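HOSP 101 Front of House Practice
Handout 9: Setting and clearing the small table
Skerngate building, training café
Instructor: Thắng Văn

Reading before class: Cirer, chapter on table service. Bring a pen and your section sheet.

A small table fills up fast. One bowl, one drink and a menu stand take most of the top, and anything the guest brings has to fit in what is left. Work out where the drink goes first. It gets a coaster, and the coaster stays on the table after the drink is gone until you wipe down.
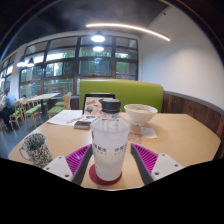 Put the drink within easy reach of the guest but away from the elbow. On a table with rounded or angled corners, keep glass and plastic bottles well in from the edge. Mugs go to the side. If a guest moves something, leave it where they put it.

Clearing is done in this order:
1. Ask before touching any bowl or bottle that still has something in it.
2. Bowls and dishes.
3. Cups, mugs and bottles.
4. Slips and receipts. Read them before you throw them out.
5. Coasters, then wipe.

Papers, pens and phones belong to the guest until you know otherwise - do not stack them or slide them aside to reach a dish. Walk to the other side of the table instead. 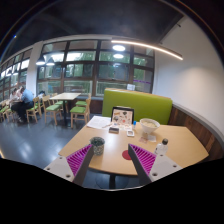
The menu card and plant are part of the fixed setting. Lift them to wipe and set them back in the same place, with the card facing the seats. Check the bench at the same time, mainly the join between seat and backrest.

For next time: draw your own table from above, once set and once halfway through a meal, and mark what you would clear first. Hand it in at room 608. Late drawings go in the Gasness folder by the door.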